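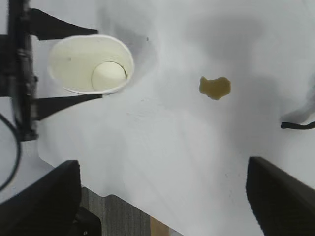 Ticket 170: Hot water at Skokano branch kitchen, second floor
Opened by Mwanaisha Nyanda, 2026-03-25. Priority: she picked Critical. I changed it to Normal. She changed it back. The tap over the break room sink gives hot water for as long as it takes to rinse one spoon, then goes lukewarm and stays that way until lunch. People have started making tea with it anyway, in white paper cups like the one lying on its side up top, and then filing their opinions of the tea under this ticket. Please stop. Opinions of tea go to Walter.

Status: Closed (see bottom)
Assigned to: Hugo Delorme, building support

08:40 Hugo
Went up and ran the tap. Confirmed. Under-sink heater is the small Faltis unit that came with the kitchen. Power light on, thermostat dial at the middle mark. Turned it up. Left a sticky note saying DO NOT TOUCH.

09:25 Hugo
Somebody touched it. Dial back at the middle, sticky note now on the fridge. Turned it up again and taped over it.

09:50 Walter Usuga
Is this the same problem as December? In December we were told it was fixed.

09:55 Hugo
In December it was the fuse. The fuse is fine. I would love for it to be the fuse.

10:30 Hugo
Dial has been up for an hour, no difference. Shut off the power at the wall and took off the front cover. No leak, no scorching, and one dead moth I am not counting as a root cause. Tested the heating element with the meter and got a normal reading, so the element is good. Put it all back together and had 2 screws left over. Took it apart again. They were from the cabinet door.

11:15 Xiaoyan Du
Not sure if this matters, but the cold tap is warm.

11:20 Hugo
It matters a great deal. How long has the cold tap been warm?

11:22 Xiaoyan
Since the new faucet went in. I thought it was a feature.

11:45 Hugo
OK. Closed the cold shutoff valve under the sink, which also feeds the heater, and opened the hot side only. Water should have stopped. It kept running, lukewarm. So water is getting into that faucet from somewhere else. Followed the pipe behind the dishwasher and found a tee that isn't on the Sovotville drawings. It ties our hot line into the restroom supply next door.

13:10 Raphaël Charpentier
The tee is mine. When we moved the dishwasher I was asked to keep the restroom running over the weekend. It was temporary.

13:12 Hugo
Which weekend?

13:30 Raphaël
I'll bring a cap.

14:35 Hugo
Raphaël cut out the tee and capped both ends. Opened the valves, bled the air, let the heater sit. Hot tap ran hot for 3 minutes straight before I got bored. Cold tap is cold. Dial is back at the middle mark, where somebody wanted it all along. Checked the restroom too: it has its own heater and didn't miss ours.

14:50 Mwanaisha
Works. Thank you. Can you look at the fridge? It has a note on it saying DO NOT TOUCH and we've all been afraid to open it.

14:52 Hugo
Closing this one. Please open a new ticket for the fridge.

38 views · 3 followers · 0 shares

Related tickets
Fridge, second floor: may we touch it
Skokano: no hot water (December, fuse)
Dishwasher move, second floor: sign-off missing
Agbenyega branch: soap dispenser dispenses constantly
Drawings for Sovotville out of date, again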